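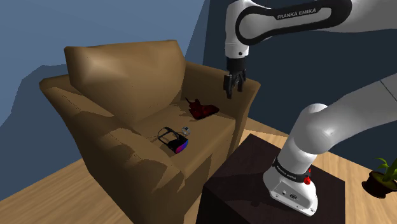 Irnenwood Reading Rooms: progress report to the Hervieu Fund

Period covered: the second six months of the grant, to the end of September

Where we are

The Hervieu Fund gave us money to turn the former insurance office on the high street into a place where people could sit down, read something and not be asked to buy a coffee. Six months ago we reported that we had a building, a leak and a great deal of optimism. We still have the building. The leak has moved to a part of the roof that belongs to next door, and we wish it well there.

The reading rooms have been open to the public since April, five mornings and two evenings a week. Both rooms on the ground floor are in use. The upstairs room is not, for reasons given under "Stairs".

What we said we would do, and what we did

We promised a lending shelf of local history. It exists, and is well used, mainly by people checking whether their grandparents are in it. Several have written corrections in the margins. We thought about stopping this and then found that the corrections were better than the books, so there is now a notebook beside the shelf and a pencil on a string. The pencil has been replaced twice. The string is the original.

We promised a weekly reading group for adults who have come back to reading late or are learning English. It has 9 regular members, against a target in the application of 50. The target was set by us, on a hopeful afternoon, and we would now like to be judged against something else. The nine come nearly every week, they have finished two novels and abandoned a third with great feeling, and they have asked for a second session. We count this as going well.

We promised opening hours that suit people who work. The evening sessions were first set from five to seven, which suited people who finish work at half past four and live across the road. They now run from half past six to nine and are noticeably fuller.

We promised a newsletter. There has been one newsletter.

Seating

A good deal of correspondence this half year has been about chairs. The application allowed for stacking chairs, which are cheap, light and tidy, and on which no human being has ever read past page ten. Visitors told us so at length. With the Fund's agreement we moved money out of the "signage" line and bought 6 armchairs second-hand. All carry the proper fire labels, and we have checked each one, having been sold a seventh that did not.

The armchairs have changed how the front room is used. People stay longer, and a few fall asleep. We had a long discussion about whether sleeping was within the purposes of the grant and decided that the purposes of the grant did not mention it. The stacking chairs have gone to the back room, where they encourage meetings to end on time.

We still owe the high street a sign. At present there is a sheet of card in the window, neatly lettered and slowly turning yellow.

Stairs

The upstairs room was to be the quiet study space. The surveyor's view is that the stairs are sound but the handrail is "decorative". A proper handrail needs consent from the freeholder, Drekalen Estates, whose office replies to every letter promptly and with a request for the same drawing. It has now been sent four times. We have asked whether they would like it in colour.

If consent comes before the winter, the work will take a fortnight and falls within the existing budget. If it does not, we would like to talk to you about carrying that line over.

Heating

The boiler is a Zotus and predates most of our visitors. It was serviced in September and passed, although the engineer spoke to it in the tone people use with elderly relatives. It gives heat or hot water, in a mood of its own choosing. We have set aside a small reserve for its replacement and ask that this be left untouched at the year end, however inviting it looks on the page.

Money

Spending is slightly under budget overall. We are over on heating and cleaning, level on books, and well under on the handrail, having not bought one. The full figures are in the attached accounts. The line marked "sundries" is biscuits.

Next six months

A second reading group session, on a weekday morning. The handrail, Drekalen permitting. A sign. A stocktake of the lending shelf, to find out which books have been borrowed and which have simply left. At least one more newsletter, which would double our output.

We would welcome a visit from the Fund at any time during opening hours. Come early in the evening if you want an armchair.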